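Frequently Asked Questions: Interior Door Service for Tenants

Reading time: 3 minutes

Goodwin Housing manages rental homes in Zindevberg and Stisthorpe. The answers on this page apply to interior doors only. Front doors, balcony doors and garage doors are covered in the tenancy handbook. 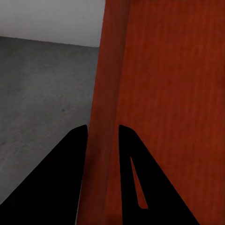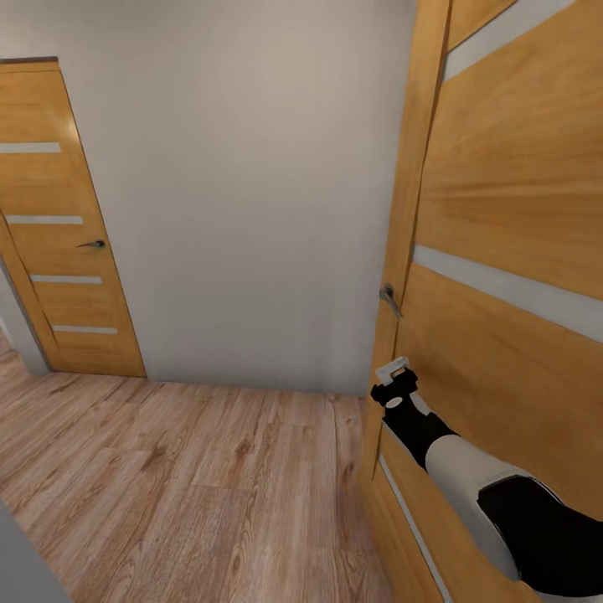
Who is responsible for the doors inside my home?

Goodwin Housing is responsible for the door, the frame, the hinges and the original handle. The tenant is responsible for any item added after move-in, such as hooks, extra locks or pet flaps.

My door sticks. Should I report it?

Doors often swell in humid weather and settle again when the heating season starts. If a door still sticks in December, or if it cannot be opened with normal force at any time of year, please report it. Do not plane or sand the door yourself.

How do I report a problem?

Reports may be made through the tenant portal, by telephone, or in person at the Vovwood office. Please state which room the door belongs to and whether it can still be opened and closed. A separate report is needed for each home, but several doors may be listed in one report.

How long will a repair take?

A person shut in or out of a room is treated as an emergency, and we will attend within 24 hours. Loose handles and faulty latches are repaired within 5 working days. Full replacement takes longer - the door must be measured and ordered first - and you will be given a date in writing.

Is there a charge?

Normal wear is repaired free of charge. Where damage was caused by the tenant, a household member or a guest, a fee of $40 per visit applies, plus the cost of parts.

May I paint or stain a door?

Written permission is required. Requests are answered within 4 weeks. Doors that have been painted without permission must be returned to their former finish before the tenancy ends.

May I remove a door to gain space?

Bedroom and closet doors may be removed with permission, provided they are stored in the home and kept dry. Bathroom and kitchen doors must remain in place.

Do you inspect the doors?

Yes. Interior doors are checked during the general inspection each May. Tenants receive a letter before the visit and may ask for a different day once.

What if I disagree with a fee?

Please write to the Vovwood office and include a copy of the invoice. Payment is not due while the fee is under review.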